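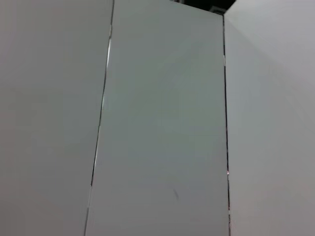

Microfiber towel

A microfiber towel is a cleaning cloth made of very fine synthetic fibers, usually polyester mixed with polyamide. It is used in households, in workshops and in the care of cars, for wiping, drying and dusting of smooth surfaces. The word "towel" is used mostly for the larger and thicker kinds, while the thin ones are called cloths, but the difference is not strict.

Construction

The fibers are split during the production, so that each of them has many small edges. These edges pick up dust and grease, and the narrow spaces between them hold water. The pile can be short or long. A towel with long pile feels softer and is preferred for polishing, and one with short pile is better for windows.

Most towels are square or rectangular. The border is either cut without sewing, stitched over, or covered with a binding, which is a narrow strip of fabric folded around the edge. A binding protects the cloth from fraying, but it is often stiffer than the pile, and after many washes the corners may begin to curl. Some makers leave a small loop or tab at one corner.
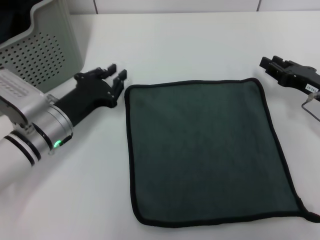 Dark green microfiber towel with black binding, laid flat on a white tabletop
Text and selection: Gamar household pages, September

Folding

The towel is first spread flat and smoothed from the middle to the corners. It is then folded in half, and in half again, which gives eight clean faces for wiping. When one face becomes dirty, the cloth is turned to the next. For storage in a drawer the same fold is used, or the towel is folded in three parts and rolled.

Care

Towels are washed separately from cotton, because cotton lint stays in the pile. Fabric softener is avoided, as it covers the fibers and reduces their absorbency. The drying should be at low heat or in the air.

Production

The Vilora mill at Tratatholm began with 46 looms and made 1,501 towels in its first month. Its later "Brzozowska" series was sold in packs of 100, mainly to hotels and laundries. Dark colors were added at the request of garages, where stains on light cloths were seen as a problem.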